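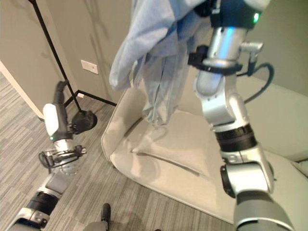
Light blue cloth over the cream armchair.

The open day at the old Sayegh shirt works in Hustberg starts at ten, according to the flyer, and at ten-forty, according to the man with the key. I spent the difference in the parking lot with a thermos and a couple from Avness who had driven in to see the button room. They had seen it before. They told me not to get my hopes up.

Sayegh made shirts here for three generations and now makes very few, mostly for hotels. Admission is 2 dollars, paid into a cookie tin. Our guide was Fouad Hourani, who worked in cutting for most of his life and has opinions about collars he was willing to share at length. He thinks the soft collar was a mistake. He thinks the same of the snack bar.

The cutting floor is the best part. One long table runs the whole length of the building, and Hourani demonstrated how a stack of cloth used to be marked with chalk and cut with a knife that hung from a rail. He wouldn't let anyone touch the knife. A boy asked if anybody had ever lost a finger, and Hourani said "Not a whole one," and moved us along.

After that comes the button room. The couple from Avness were right. It has 2864 kinds of button, each in its own little drawer, and a sign asking you not to open the drawers.
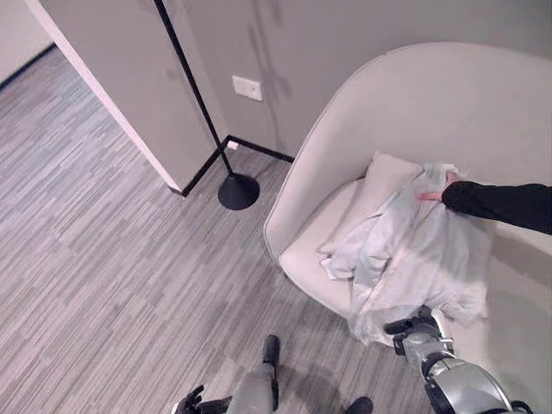
Gray carpet, an armchair and a pale wall with the doorway beyond.

Upstairs you get the talk on ironing, given by Anselmo Montoya, who came over from the Gukel laundry when it closed. He irons the yoke first, then the cuffs, then the sleeves, and leaves the front for last. I have been doing it in the reverse order since college and did not raise my hand. In its best years the works shipped 700 shirts a day, and Montoya claims he could tell who had pressed any one of them by the crease in the sleeve. I believed him while he was saying it.

The gift shop sells shirts at 80 dollars and tea towels at a price I could live with. I bought a tea towel. It has a picture of the building on it, minus the parking lot.

The next open day is in August, when I am told the upstairs gets very warm. Bring your own coffee, and ask Hourani about pockets only if you have the afternoon free.

Posted December 27, 2021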